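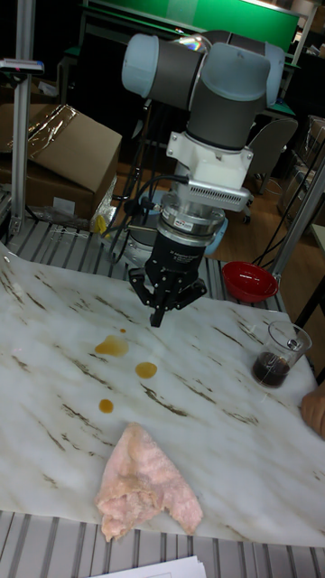

Marble-Look Table Cover by Trustby

Item 3269
Pattern: white with veining
Finish: wipe-clean on the top side
Sold by the roll or cut to length

A white cover with a printed marble pattern, for kitchen tables, prep benches and work tables. It lies over the table you already have and needs no glue or clips. Most people order it a little larger than the tabletop so the edges hang over the sides.

Sizes

Standard sheet: 2000 x 1000 mm
Cut to length: any length up to 2000 mm, width stays at 1000 mm
Roll: ask for a quote

Measure the top of the table and add the overhang you want on each side before you order. Cut pieces can't be returned unless there is a fault in the material. The cover can be trimmed at home with sharp scissors or a utility knife and a straight edge. Cut from the back so that the blade doesn't drag on the print.

What it is for

The cover is meant for messy table work: marinating, portioning, dipping, filling cups and bowls. Drops of soy sauce, oil or juice stay on the surface and should be wiped up the same day. Raw chicken and other raw meat can be laid on it for a short time, but the cover is not a cutting board. Knives will go through the print. For anything that gets sliced, put a board on top.

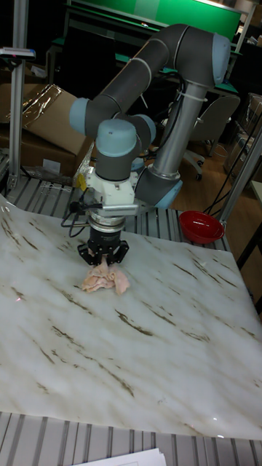
Cleaning

Pick up the worst of a spill with a dry cloth first, pressing down and gathering it in. Then go over the spot with a damp cloth and a drop of dish soap, and dry it. After raw meat, wash the area with hot soapy water and use a kitchen disinfectant that is safe for plastics. Change the cloth before you move on to the rest of the table.

Don't use scouring powder, steel wool or acetone. Curry, beet juice and red wine can leave a mark on the white parts of the pattern if they sit overnight.

Fitting

The sheet comes rolled. Lay it out flat for a day in a warm room and the corners will settle — if one still lifts, roll it the other way for an hour. On slatted or ribbed tabletops, put the Brarneck underlay beneath it, or the slats may show through over time.

Heat

Not for hot pans. Use a trivet.

Goes with

Brarneck underlay, gray felt, 2000 x 1000 mm
Nustitz kitchen cloths, washable
Pawlak edge weights, set of four

Reorders

Print shade can vary between batches. If two sheets will lie side by side, order them together. The current batch is 169, and the batch number is on the label inside the roll.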